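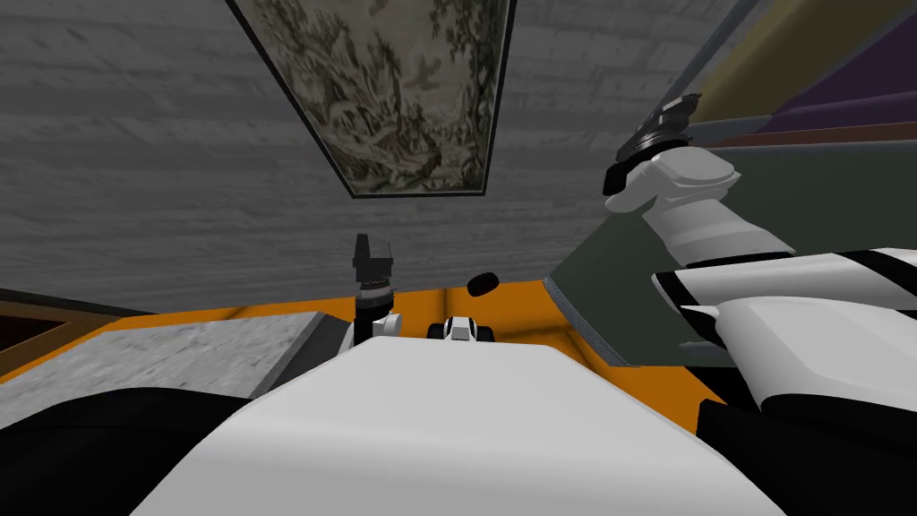

Vitalii Mykhailiuk
Lirnik Housing Research Group, Jarkby

4. What tenants hang on their walls

4.1 Background

Earlier sections dealt with furniture that comes with the apartment. We now turn to things tenants add themselves, starting with pictures. The question is a narrow one: does the finish of the wall affect whether a tenant hangs anything on it, and what kind of picture is chosen?

Most of the older work on wall decoration treats the wall as a blank surface. Studies of living rooms list family portraits, religious prints, calendars and landscapes, and sort them by the age or income of the household. The wall is rarely mentioned. This made sense when nearly all rental housing had white or cream plaster. It makes less sense in Jarkby, where the housing company Storell began fitting textured and printed wall panels in its smaller apartments and kept plain paint in the larger ones. Tenants in otherwise similar buildings now live with very different walls, and many had no say in which type they got.

4.2 Interviews

We interviewed tenants in 244 households in five Storell buildings. Interviews took place in the home, usually in the evening, and lasted as long as the tenant wished. Each tenant was asked to show us the rooms they used most and to talk about anything on the walls, including marks, empty hooks and patches where something used to hang. We did not ask about cost unless the tenant brought it up. Two interviewers went to each home, one to talk and one to take notes.

Storell allows nails in painted walls but asks tenants to use adhesive strips on panels. Several tenants did not know about this rule, and a few had been told the opposite by a previous tenant. We return to this in 4.4.
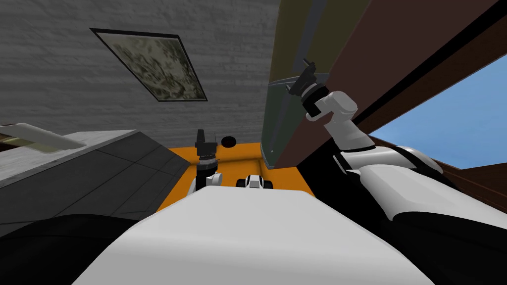
Tenants with patterned or textured walls often spoke of a picture as having to "hold its own" against the surface. The most common worry was that two patterns would compete. Solid, saturated prints were seen as safe, while busy or blurred ones were seen as likely to get lost. Our own view is less strict. A canvas of mottled olive, tan, cream and dark brown still stands clear of a gray wall with horizontal streaks when it has a thin black frame, and it is the frame that does most of the separating. Tenants rarely talked about frames in this way. When asked, they described them as a way to protect the print or to make it look finished, and only later in the conversation did some compare the same print with and without one.

Painted walls gave rise to a different set of remarks. Tenants there talked more about height and spacing, and about filling an area that felt bare. Groups of small pictures were common over sofas and beds. One tenant in the Farah building had moved from a panel apartment to a painted one and brought all her pictures with her. She told us that she had to buy larger ones within a month – the old set "looked like stamps" on the new wall.

4.3 Color near the wall

Pictures were not the only things tenants weighed against the wall. Shelves, tables and cabinet fronts came up in nearly every interview, even though we had not planned to ask about them. A large area of strong color close to the wall seemed to lower the wish to hang anything above it. Tenants with a bright table or counter described that side of the room as done. Those with white or pale furniture were more likely to say they were still looking for something to put up.

This pattern was clearest in kitchens, where wall space is short and most of it is broken up by doors and cupboards. It was weaker in bedrooms. We can't say how much of the difference comes from color and how much from the way kitchens are used, and the interviews were not designed to separate the two.
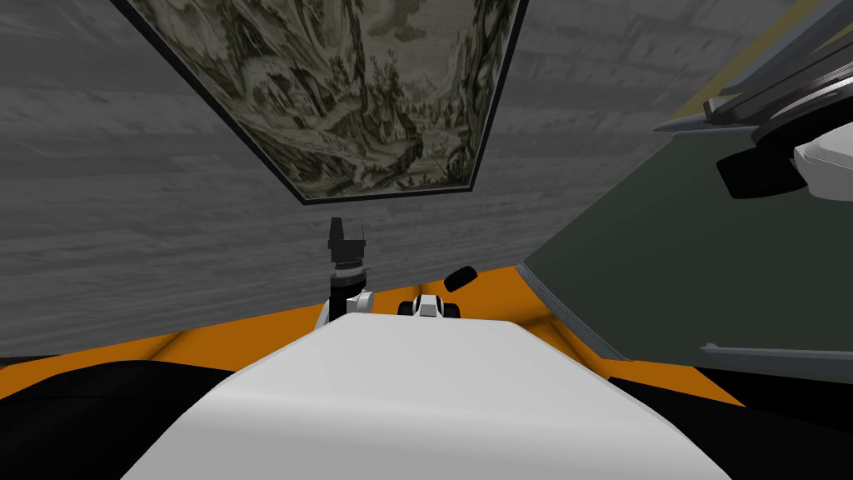 Figure 3. Orange surface set against a gray wall with a streaky, wood-grain texture.

4.4 Rules and repairs

Uncertainty about the rules had a stronger effect than we expected. Tenants who believed that any mark would be charged to them hung fewer pictures, whatever the wall was made of. Some leaned frames on shelves or on the floor and had done so for years. Tenants who had read the Storell handbook tended to hang more, and those who had spoken with the building staff in person hung the most. Wall finish is therefore considered together with knowledge of the rules in Section 5.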